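Fallerel Market Tote, Tall
Item 1234
Home > Kitchen > Shopping and Storage > Bags

In stock. Ships from our Drernora warehouse.

Let's start with what it is, because the last catalog called it a "soft-sided provisions carrier" and we got mail. It's a bag. You put groceries in it, you carry it home, you take the groceries out. It has two handles and one opening, and the opening is at the top.

We have been selling the Tall for long enough to know what people want to ask before buying one, so most of this page is answers. If you only came for the size chart, it's further down, and we won't be hurt.

What it's made of

Heavy cotton canvas, woven at Rusora, washed once before cutting so that it does its shrinking on our time. The thread is polyester. We tried cotton thread for a season and the seams were lovely and then the seams were gone. The handles are the same canvas folded over four times and stitched down the sides with a box and a cross at each end, which is the part of the job the sewing room complains about.

There is no lining. People ask for a lining every September, when we do the new colors, and every September Felista Mwakyusa, who designs these, says a lining is a second bag that hides crumbs. You may disagree with her. Several of us have, briefly.

How it carries

The handles are long enough to go over a shoulder in a winter coat and short enough that the bag doesn't drag when you hold it by hand, unless you are under five feet tall, in which case please look at the Short. A full load of cans will make itself known. We test to 17 kilograms, at which point the bag is fine and the person carrying it wants to talk about something else.

Baguettes stick out. They are supposed to stick out. Leeks too, and rhubarb in a good year.

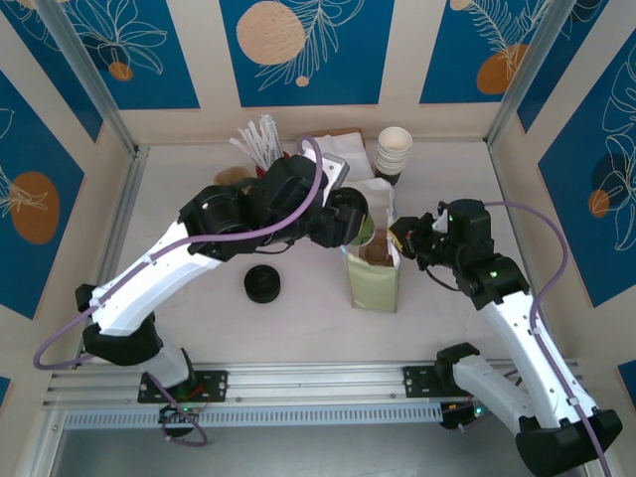
Packing a tote is a skill most of us learned from somebody who sighed at us while we did it. Heavy things go in first, flat side down, and glass goes in the middle with something soft on both sides of it. Eggs ride on top, under nothing, whatever the person behind you in line seems to think. It all goes better if you can use both hands, so set the bag down and get it open before you start, like the pale green one in the photo, and don't try to feed a cabbage through a gap the width of an envelope. Then lift it once and put it down again – if it leans, move the milk.

Colors

Celery, Oat, Brick, Ink, and a gray that we have renamed three times. It is now called Gray. The lighter ones will show beet juice. The Ink shows flour. Brick hides nearly everything and is the one most of the staff own, which you can take as a recommendation or as a comment on the staff.

Colors on a screen are only ever a rumor. If you need the bag to match something, order a swatch (item 122, free, one per household, and yes, we can tell).

Size chart

Short: 34 cm tall, 36 cm wide, 14 cm deep
Tall: 43 cm tall, 36 cm wide, 18 cm deep
Văn: 43 cm tall, 50 cm wide, 20 cm deep

Weight of the Tall, empty: 430 g
Handle drop, Tall: 27 cm

The Văn is the wide one. It was named after the street where the first market stall was, and it is much too big for most people, who buy it anyway and use it for laundry.

Washing

Cold, inside out, with other things you don't love. Hang it by the bottom hem and not by the handles. Do not tumble dry. Canvas that has been tumble dried comes out a different bag, suitable for a smaller person with fewer vegetables. Iron it if you like, but we would ask you to think about your evenings.

For grease, rub in a little dish soap, leave it an hour, and wash as usual. For fish, there is no advice. Keep a separate bag for fish.

Repairs

Handles are covered for as long as you have the bag. Send it back clean, with a note saying what happened, and we'll restitch it. The note doesn't have to be truthful. We have had one bag that was "gently closed in a car door" and arrived with a tire track on it, and we fixed that too, though we did keep the note.

We don't repair holes made by mice, on the grounds that the mice will be back.

Questions we get

Does it stand up by itself?
With something in it, yes. Empty, it depends on the day and how recently it was washed. A new one is stiffer than an old one.

Is there a zipper?
No.

Will there be a zipper?
Please see the paragraph about the lining.

Can I get my shop's name printed on it?
Yes, in one ink color, on one side. Write to the trade desk with your artwork and how many you need. Very fine lettering fills in on canvas, so if your logo involves a feather, send us the version without the feather.

Does the inside pocket fit a phone?
It fits a phone, a shopping list, or a set of keys. People who put all three in there write to us about scratches.

Related items

Fallerel Market Tote, Short
Fallerel Produce Sacks, set of four
Fallerel Bottle Divider (fits Tall and Văn)
Rusora Canvas by the meter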